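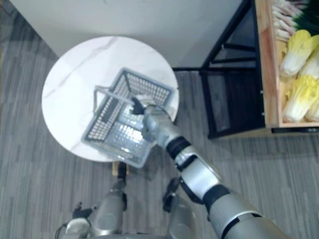 A grey shopping basket on a round marble table.

Grava Refill Grocery, Undthorpe – Frequently asked questions
Last updated 9 January 2019

Do I need to bring my own containers?
It is better if you do. Any clean and dry jar, tin or cloth bag is fine. If you forget, we sell glass jars at the counter for $3 each, and you can return them later for the full price.

How do I pay only for the food and not for the jar?
Please weigh your jar empty at the scale near the door. Write the weight on the lid with the grease pencil. At the till we take this weight away from the total.

Can I order by phone or email?
Yes, for orders of 2 kilograms or more of the same product. Call before noon and we will have it ready the next day we are open. We keep it for six days, after this it goes back to the shelf.

Where does your flour come from?
All wheat and rye flour is from the Pretorius mill. The oats and lentils come from Flumadico, who also deliver our dish soap.

Are your products free of nuts?
No. We have 46 bins in one room and some of them hold nuts. We clean the scoops every evening, but if you have a serious allergy, we cannot promise that our food is safe for you.

Why is the price of almonds changing so often?
We buy them in small amounts and the price follows what we pay. The label on the bin is always the correct one – the list on the website can be a few days behind.

Do you take back products?
Food from the bins, no. Sealed goods, yes, with the receipt.

Is there parking?
Two spaces behind the building, from the lane. In May the lane is closed for resurfacing, so please use the street at that time.

Who can I ask if my question is not here?
Write to Shireen Mthembu through the contact form. She answers in English or French, usually within two days.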